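Let the Grab Bars Stay

My mother-in-law sold her place in Potholm last September, and the first thing the agent told her was to rip out the handrails. All of them. The ones in the hall, the ones by the tub, the long one down the back steps that my husband put up over a weekend and was so proud of. "Buyers see those and think hospital," the agent said. So out they came, and we spent 240 dollars on filler and paint to hide the holes.

I've been grumpy about it ever since!

Who decided that a house should look like the people in it never get tired? I'm not old. I have one bad knee (ice, a parking lot, a very heavy bag of oranges) and for 14 weeks I hung onto that hall rail every single time I visited. I loved that rail. I'd have married it. And when the knee got better I kept using it, the way you'd use a chair if there was a chair.

My friend Nhung Doãn thinks I'm being dramatic. She says people can always add a rail when they need one, and sure, they can. But think about when you find out you need one. It's usually the day after you needed one. You come home sore and cross with a bag of pills and now you're supposed to find a stud in the wall and pick a finish?
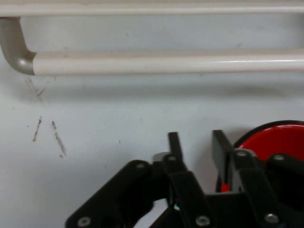
And the shopping is miserable, let me tell you. Go looking for a nice rail and you get two kinds of websites. One is all beige and sad and talks to you like you're being wheeled somewhere. The other is designer stuff that costs more than my couch. There's so little in between, and I think that's because we've all agreed to be embarrassed about it. We aren't embarrassed by doorknobs. A doorknob is a thing you grab so the house works for you, and people spend whole afternoons choosing those.

The little noodle place I go to, Diệp, has a rail running along the wall to the restroom, and everybody touches it. Kids drag their hands along it. Guys in work boots lean on it while they wait. It doesn't say hospital to anyone, it says there's a wall and you can hold onto it.

So I'm putting one up in our hall this month, knee or no knee. My husband wants to know what happens when we sell. They can pay for their own filler.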